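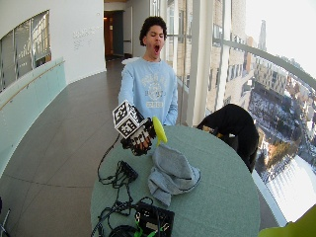
Me at three in the afternoon, in spirit if not in sweatshirt.

I have been meaning to write about sleep for ages, and of course the reason I haven't is that I've been too tired. It's been a funny old year for it. I used to be one of those smug people who could drop off on a coach, in a dentist's waiting room, once during a firework display, and then somewhere last winter the knack went. I'd go up at a sensible hour with a book and a glass of water and lie there listening to the fridge through the floor.

Now, I know there is no shortage of advice. I've had most of it from people at bus stops. I've tried the lavender (pleasant, but now the whole airing cupboard smells of it), the warm milk, which I have disliked since infants' school, and a podcast of a man reading railway timetables, which I got far too interested in. I also tried getting up and doing something dull until I felt sleepy. That was good for the skirting boards.

What did make a difference, and I'm a little embarrassed by how plain it is, was the mattress. Ours was a Plosier, bought when we first moved to Ellel and very good in its day, but its day was a long time ago. There was a dip on my side that you rolled into whether you meant to or not. We'd turned it, we'd turned it back, we'd put a folded blanket under it. In July we gave in and went to look at new ones, and if you have never spent an afternoon lying down fully clothed in a shop next to other couples lying down fully clothed, I can recommend it as an experience. You have to keep your shoes over the edge. Everyone whispers.

We tried 9 of them. I liked the Stüber best, which was so firm that my other half said it was like being laid out, and he liked the Sasten, which I found a bit like lying on a loaf. We went off and had a toasted teacake over it. In the end we came home with the Sasten, in the medium, and I'd like it on record that I have come round to it completely. The delivery chap got it up our stairs on his own, round that awful corner where the wardrobe got stuck, and wouldn't even stop for a cup of tea!

I don't want to say it cured me. The first week I slept worse, if anything, and lay there thinking about the money. But then one morning I woke up and it was 8 o'clock and the other half had been up and gone and I hadn't heard a thing. I felt quite lost. I kept going round the house looking for what I'd forgotten to do.

The other change has been the afternoons. I've stopped having a nap. I didn't think of it as a nap, I thought of it as shutting my eyes with the radio on, but it was a nap, and a long one. So now when the slump comes I put my coat on and go out, even if it's only up the lane to look at the horses. On a good day I go as far as the canal and come back the long way past the garden centre. There are still days when I yawn all the way there and all the way home again. The dog two doors down caught one off me last week, over the gate, and I've been telling people about it ever since.

And I've given up tea after four – real tea, I mean. I have a box of something with camomile and apple in it, and it's all right so long as you don't expect tea. I have it in the big mug. The book by the bed is page 157 of a family saga that I've been reading since spring, and I suspect I will be on page 157 for a while yet, as I get 2 paragraphs in and wake up with it on my chest.

If anybody has a remedy of their own I'd love to hear it in the comments, the odder the better. Somebody at the library swears by wearing socks, and somebody else swears by taking them off. I'm trying one foot of each tonight.

Next time I'll get round to the plum jam, which set this year, but only in the small jars.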